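### 3.2 Demonstration collection

Demonstrations for the desktop assembly task were recorded by remote control. The operator moved a hand-held leader device, and the arm followed with its speed capped near the case. Each of the 3 operators first practiced on a spare tower, then recorded 44 runs. A run began with the tower on its side and the CPU socket open, and ended when the operator released the last part or gave up. Parts were picked from the fixture plate next to the case (Figure 2).

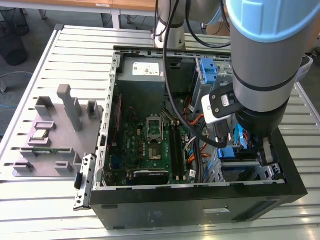
**Figure 2.** Workspace for the assembly task, with the tower, gripper and fixture plate.

Zofia Tokarz objected, on reading an early draft, that hand guidance would have given cleaner contact data, as the operator feels the slot directly. We tried this in 20 runs. Forces at insertion were smoother, but the operator's forearm often blocked the side-mounted module on the gripper, and those segments could not be used for training. Remote control was kept for all remaining runs.

Pauses longer than 3 s were trimmed. Failed grasps were kept if the operator recovered within the same run.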